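August 14, 2018
Interior Projects, summer session, Milton College, Wiminberg

# A Calmer Wall: Refitting One Side of Room 13

## What we set out to do

Our group picked the north side of Room 13 because all of us had worked there in the spring and all of us had complained about it. The wall was a strong mustard yellow, there was a corkboard hanging crooked on it, and the old brown table in front swallowed every small part you put down. Screws, pins, black thread, gone! Our brief was to make one wall and one table easier to look at for long stretches of work, on a budget of $600, without touching the rest of the room.

We wanted to learn how wall color, table color and light work together. It sounds like a small question, and we thought so too in the first week. By the third week we were arguing happily about grays.

## Choosing the color

We brought home paint cards from Zukar and narrowed them down to 5 grays. Each one went onto a large piece of card, and we moved the cards along the wall at different times of day. This was the most fun part of the whole project, and also the part where we changed our minds the most.

The darkest gray looked great on the card and gloomy on the wall. One of the middle grays turned purple in the late afternoon (we all saw it, so we know we weren't imagining things). The lightest one was so close to white that we lost the line where the table would meet the wall, and we wanted to keep that line. It gives your eye a place to stop. We ended up with the second lightest, in a flat finish.

The corkboard came down and did not go back up. We filled the old screw holes, sanded, filled the two we had missed, and sanded again. Prep took us three afternoons and painting took one, a ratio we would never have guessed in June.

## The table

The new top came from Oei, a small shop across the river that sells second-hand worktops. We asked for white and got it for much less than we had feared. We set the table with its long back edge against the wall, so that from the front you get two plain areas, one pale gray and one white, with a straight edge between them.

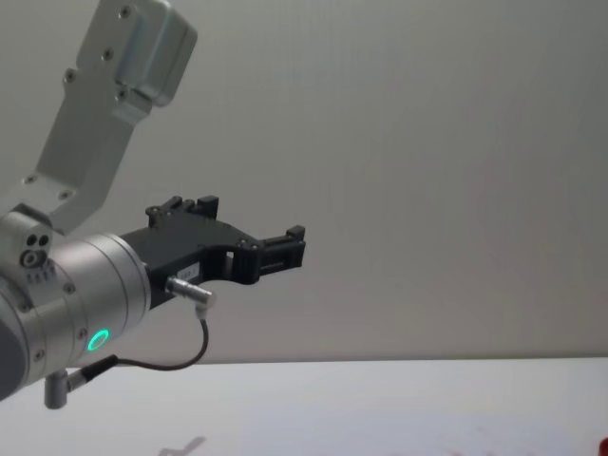

*Figure 1. North side of Room 13: pale gray wall and white tabletop.*

We are really pleased with how quiet the background is. The gray holds back enough that the brighter white of the tabletop still reads as its own surface, and dark or colored things show up clearly against both. Even a little bit of green jumps right out, which was never true with the mustard.

## Light

We had planned to buy a lamp and ended up spending nothing on lighting. The old wall had a slight sheen, and the ceiling light used to leave a bright patch on it at head height. With the flat paint, the light spreads out much more evenly. We did turn the window blind slats upward during the afternoon, and we taped a note beside the cord asking people to leave them that way.

One thing we didn't expect: a white tabletop can be tiring in full sun. With the blind open at noon in July, two of us moved our chairs after ten minutes. With the slats up, we could work there through the afternoon.

## What we tried with other students

We asked classmates from the sewing and model-making courses to do the same short sorting task at our table and at one of the old brown ones. We didn't time them. We just asked which table they liked and why. Most chose ours, and the reason we heard over and over was that they could find things. A few missed the corkboard. One person said the wall felt "a bit like a dentist's," and we wrote that down because it's a fair point.

## What we would change

- Order more filler at the start. We ran out with the worst hole still open.
- Test the color cards with the new tabletop already in place. We tested ours above the brown table, and the white bounces a lot of light back up.
- Put a small strip of cork on the side wall, out of view, for people who need to pin up notes.
- Ask about cleaning. White shows pencil marks, and we are still comparing erasers and damp cloths.

Next term we hope to carry the same gray around the corner to the window wall. There is enough paint left for one coat, and the can is on the bottom shelf of the supply closet with the color code written on the lid.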